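Wernia Soft Cap – Red

Style 941
Colour: Red
One size, adjustable
Usually leaves our Lerkport workroom in two working days

The Wernia is the cap we reach for ourselves on the way out the door, and we reckon it'll become that sort of cap for you too. It's a proper old-fashioned baseball shape in cotton twill, with a fabric-covered button on top and little stitched eyelets in the crown to let some air through when the arvo gets warm. We make it in six panels with no stiffening behind the front ones, so it sits close to the head and doesn't stand up like a letterbox.

Because the crown is soft you can scrunch it into a coat pocket or the bottom of a beach bag (or under a car seat, where ours seem to live) and push it back into shape with your fist when you want it again. It will hold a few creases. We like them, but if you don't, a bit of steam from the kettle and a few minutes over an upturned bowl will settle most of them down.

Edgardo Malabanan cut the first pattern for his father-in-law, who had a very large head and strong opinions about peaks, and the sizing has stayed generous ever since. If you're between sizes in other brands you should be fine in this one – there's plenty of room left in the strap. For littlies, please have a look at the Mendoza, it's the same cap cut smaller and a touch shallower.

The red is a good deep one and it does like to share itself around early on, so keep it away from your whites for the first few washes.

Care
Hand wash at 30 degrees with ordinary wool wash. Dry in the shade. No tumble dryer, no bleach, and please don't put it through the dishwasher, whatever you've read!

Fit and returns
Try it on at home for as long as you need to make up your mind. If it isn't right, send it back unworn and Juraj Kadlec in the shop will swap it or refund you, whichever you'd like. You can also try one on at the Brarkham store, where we keep every colour on the shelf by the window.

Also available in navy, bottle green and grey. Red is restocked each July and tends to go first.

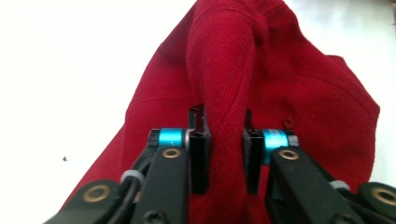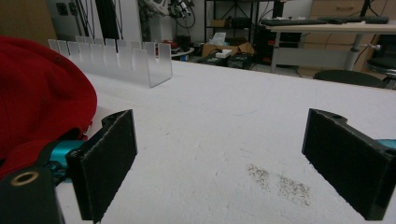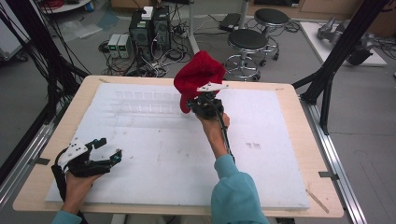 Colour shown: Red. Shades can vary a little from screen to screen.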